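Udville Room Floors and Coverings
Data card, version 3

Summary
A picture set on soft and textile surfaces in the rooms at Udville: carpet, felt-like coverings, fabric-covered boards and strips. It was put together for people who sort or label surface materials and need close views as well as wide ones. Maintained by Domnica Furtună at Urard. First release April 2019.

Contents
The set holds 500 pictures in two folders. The folder "gwynne" has 385 of them, all from the main room. The rest are in "tasell". File lists are in plain text, one name per line.

Sample pictures
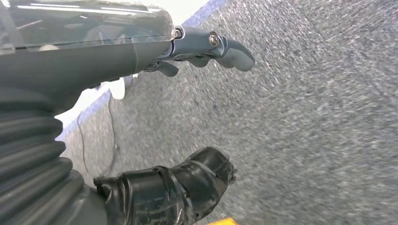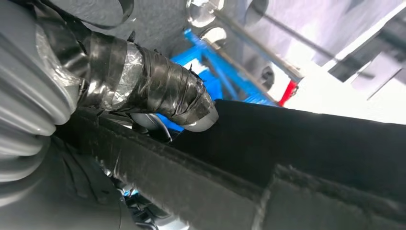
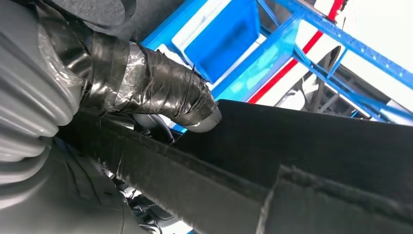

Gray speckled carpet (first); black fuzzy fabric covering (second and third).

Labels
Each picture has one main surface label and may have up to 5 secondary ones. Labels go by appearance. "Felt-like" means a fuzzy surface and makes no claim about the fiber. Use "carpet, speckled" when flecks are visible and "carpet, plain" when they are not. Seams, raised ridges and frayed edges go in the notes column.

Known issues
Black fabric is hard to judge in shadow, and labelers disagreed on it more than on anything else. Disputed entries are marked "check". There is no scale reference, so the set should not be used to estimate pile height.

Changes
Version 3 merges "mat" into "carpet, plain" and corrects spelling in the notes column.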